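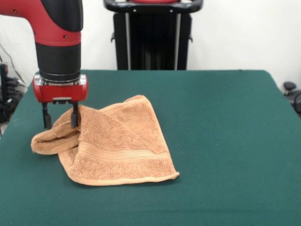
*A tan terry cloth towel on a green tabletop.*

**Crenshaw, 25 Jul 2022.** Falludier will start a towel hire service at Crenshaw Baths next month. Swimmers can borrow a bath towel at the front desk and drop it in the return bin on the way out. The baths will open with 389 towels in stock.

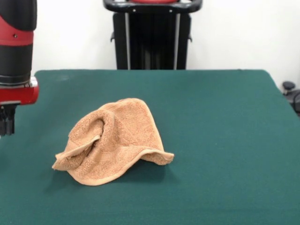
**Do members have to pay?**
Members get one towel free per visit. Other visitors pay 90p, and extra towels cost the same for everyone.

Clodska, the laundry in Zalov Road, will collect used towels 12 times a fortnight. It already washes the linen for Falludier's two hotels.

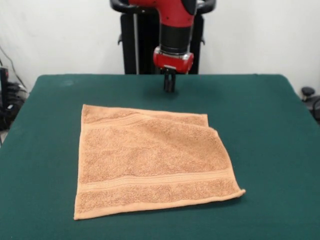 The service follows a trial in January, when 183 swimmers filled in a feedback card. Most asked for a larger towel, and the size has been changed.
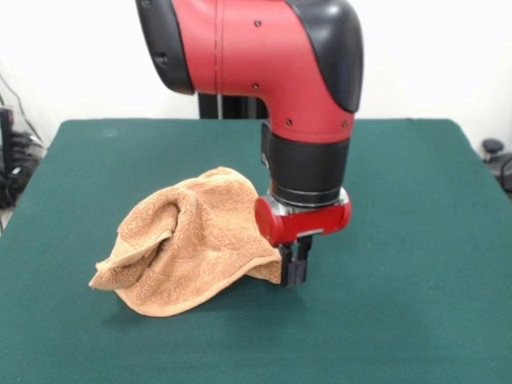 Lost towels will be charged at £6. School groups should book theirs two days ahead by ringing the front desk. Opening hours at the baths stay the same.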